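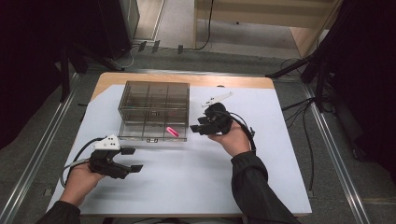

Figure 1. Two hand-held grippers in use at the paper-covered table, with the divided box and a highlighter.

Planning and buying equipment for a two-handed gripper station
Student project report, Faulkner workshop course

Print this page | E-mail this page

1. The task

Our group was asked to draw up a purchase plan for a second table station, to sit alongside the one already in use. The course had set aside 720 pounds. Anything above that would need a separate request in March, and we were told not to count on it. The plan had to cover the hand-held grippers, cabling, stands, the table surface and the small objects used in the sorting task. The computer was left out as the workshop already has a spare.

2. What the present station uses

We started by listing what a person needs within reach for a two-handed session. Each hand holds a black gripper with a white angled plate on top, marked with black dots on the left one, and a cable running off it. The table is covered with a large sheet of pale paper. The objects are cheap: a smoky plastic box with small square compartments, a pink highlighter, and small items that go in and out of the box.

The cables took up more of our time than we expected. They have to leave the hand without pulling on it, and there has to be enough length for the arm to cross the table. Our first list had the shortest cable each supplier sold. We changed this after trying the reach ourselves with a piece of string.

3. Quotes

We asked two suppliers for prices. Tirnum sells the grippers as a pair, with plates and cables included. Jarska sells each part on its own, which looked cheaper until we added delivery and the longer cables. Fokard was also on our list but only supplies complete stations, and these were well outside the budget.

Prices as quoted, in pounds:

Gripper pair with plates and cables (Tirnum): 430
Two equipment stands: 192
Paper, divided boxes and small objects: 49
Total: 671
Left over: 49

By chance the amount left over is the same as the consumables line. We checked the sum again to make sure it was not a copying mistake.

4. What we left out

A new table was dropped early on. One from the teaching room is the right height and can be borrowed for the whole term. We also dropped spare jaws. They are the part most likely to wear, but Tirnum would only sell them in a large pack. We suggest that the remaining 49 pounds is kept back for a spare cable and more paper.

5. Problems with the plan

The stand price came from an old catalogue page and we had to ask for it twice. If it goes up by more than the money left over, one stand will have to wait. Delivery for the gripper pair is also slow — the supplier would not give us a firm date — so we recommend placing that order first and the consumables last.

Contact: Faulkner workshop course office
Copyright Faulkner. All rights reserved.
Back to top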